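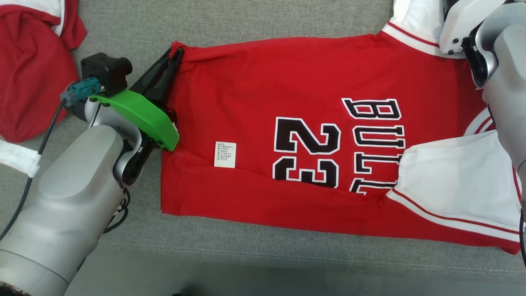

Nununis Career Club, Home and Kitchen Tips Page

I've done five video interviews at my kitchen table since September, and the first one was a mess. My laptop was on a cutting board, the dishwasher kicked into its drain cycle halfway through my "greatest strength," and the man from Mayrhofer very politely asked if I needed a minute. I did need a minute! So these are the things I do now, in no special order.

Run the noisy stuff the night before. Dishwasher, washer, the self-clean on the oven if you're feeling brave. My fridge hums too, and I used to unplug it for the call until I forgot to plug it back in and lost two pounds of ground turkey. Now I let it hum.

Raise the laptop. I use a lidded roasting pan turned upside down with a folded dish towel on top so nothing slides. Cookbooks work, but check that the stack doesn't wobble when you type. You want the camera level with your eyes, or a hair above.

Get light on your face. Sit facing the window if you have one. Mine looks onto a brick wall, so I stand a sheet of white poster board against the fruit bowl and point a desk lamp at it. Renzo Messina from our Plurnex group tapes baking parchment over his lamp, which made me nervous until I saw he only does it with a cool LED bulb. Don't try it with an old hot one.

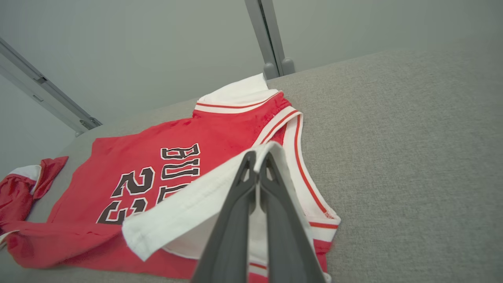 Red Bulls jersey with the number 23 in black and white.

Iron the whole shirt. I used to do just the collar and the front, and then I reached up to fix the camera and there was my sleeve — looking like a paper bag. If you don't own a board, a thick cotton towel on the counter does fine. Keep the steam away from the laptop.

Tape your notes at eye level. Three or four words per card, big marker, painter's tape on the cabinet door behind the screen. I once wrote out full sentences and read them like a hostage.

Keep a glass of water on the side you don't gesture with. I'm a talker with my hands, so mine goes way over to the left on a rubber jar opener, and it hasn't gone over yet.

Natalina Bellini puts a sticky note over her doorbell and feeds the dog a frozen peanut butter toy five minutes before the call (she got the Hernel job, so I'm not arguing). I don't have a dog but I do have a kid with a trombone, and he gets a grilled cheese and a pair of headphones.

Close the browser tabs, too. All of them, even the recipe one.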